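Boletín de Automatización Hirberg
5 de octubre de 2024

Comparativa de pinzas en simulación: dedos planos frente a dedos con rebaje 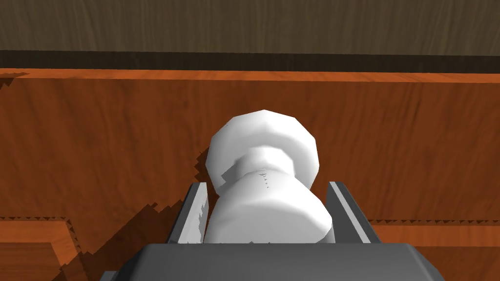
Pieza torneada blanca sujeta entre los dos dedos paralelos, en la escena simulada con paredes de madera.

El grupo de manipulación de Hirberg ha cerrado la primera ronda de la comparativa de pinzas iniciada en mayo. Se han evaluado dos geometrías de dedo sobre un mismo cuerpo de pinza paralela, con el brazo Drindau en el simulador y el controlador Gridance en su configuración de serie. El objetivo era decidir qué dedos se fabrican para la célula de clasificación, donde las piezas llegan en cajas de madera con divisiones interiores y hay que extraerlas una a una.

Modelo de pieza

La pieza de ensayo tiene perfil de peón de ajedrez: cabeza redondeada, cuello estrecho y base más ancha. Es un perfil incómodo para una pinza paralela. Si el cierre se produce a la altura del cuello, la superficie de contacto es mínima y la pieza pivota. Si se produce en la base, el agarre es estable, pero los dedos tienen que bajar más y aumenta el riesgo de tocar las divisiones de la caja.

La malla visual es de pocos polígonos y las facetas se aprecian a simple vista en el contorno de la cabeza. La malla de colisión se genera por separado mediante descomposición convexa, con la base tratada como cuerpo independiente. En las pruebas previas se empleó una única envolvente convexa para toda la pieza; esa envolvente rellenaba el cuello y daba por buenos agarres que con la geometría completa no se sostenían. Los resultados obtenidos con ella se han descartado.

Procedimiento

Se ejecutaron 1.000 intentos por cada juego de dedos. En cada intento se modificaron la posición de la pieza dentro de la caja, su inclinación inicial y el coeficiente de rozamiento entre dedo y pieza. La secuencia es siempre la misma: aproximación vertical, cierre a velocidad constante, espera, elevación y desplazamiento lateral hasta salir de la caja. Un intento se considera válido si la pieza termina la secuencia entre los dedos y su eje no se ha desviado más allá del umbral fijado al comienzo de la campaña.

La fuerza de cierre se limitó a 34 N en ambos casos. Se mantuvo también la misma semilla para la generación de posiciones, de modo que cada intento de una serie tiene su equivalente en la otra.

Resultados

Los dedos planos completaron 877 intentos válidos. La mayor parte de los fallos corresponde a cierres altos, con el borde superior de los dedos por encima de la base. En esa posición el contacto se reduce a dos líneas y la pieza gira al iniciar el desplazamiento lateral. En 31 intentos el fallo se debió al contacto de un dedo con una división de la caja durante la aproximación.

Los dedos con rebaje mejoraron el comportamiento en los cierres altos, porque el rebaje centra la pieza y admite un error lateral mayor. A cambio, son más gruesos y tocaron las divisiones con más frecuencia. Con las cajas actuales, la ventaja en el agarre no compensa el aumento de colisiones. No se publica todavía la cifra de esta serie: una parte de los intentos se lanzó con una versión anterior del archivo de contactos y debe repetirse.

Cámara y sombras

La cámara virtual va montada en la muñeca y orientada hacia los dedos. El detector de pose localiza bien la cabeza blanca sobre el fondo de madera, pero presenta un sesgo cuando la sombra de la pieza cae sobre la pared o el suelo de la caja. El mapa de sombras de la escena es de baja resolución y produce bordes dentados, que el detector interpreta en algunos casos como parte del contorno.

Se probaron dos correcciones: aumentar la resolución del mapa y desactivar las sombras. La segunda elimina el sesgo, aunque también aleja la simulación de las condiciones de la célula, que tiene iluminación lateral. Se adopta la primera. El coste de cálculo es asumible en las estaciones del laboratorio siempre que no se lancen más de dos simulaciones en paralelo por equipo.

Controlador

Gridance mantuvo el tiempo de ciclo en toda la campaña. Se ha detectado un comportamiento que conviene conocer: al alcanzar el límite de fuerza, el controlador congela la consigna de posición de los dedos y no la actualiza hasta recibir una orden nueva. Si la pieza se asienta durante la elevación, la fuerza real disminuye sin que se genere ningún aviso. Se resuelve enviando una segunda orden de cierre tras la espera. El cambio ya está incorporado en la secuencia de referencia.

Próximos pasos

La serie con rebaje se repetirá completa. Después se ensayará una tercera geometría, propuesta por Gowda, con el dedo plano en el tramo inferior y una almohadilla blanda en la punta. El modelo de contacto blando está pendiente de ajuste con medidas de banco, y hasta disponer de ellas no se compararán sus resultados con los de las otras dos.

Los archivos de escena, las mallas de colisión y la secuencia de referencia están en el repositorio interno del grupo, en la carpeta de pinzas. Quien trabaje con una copia anterior debe actualizar también el archivo de contactos; la escena carga sin errores con la versión antigua y los resultados no son comparables.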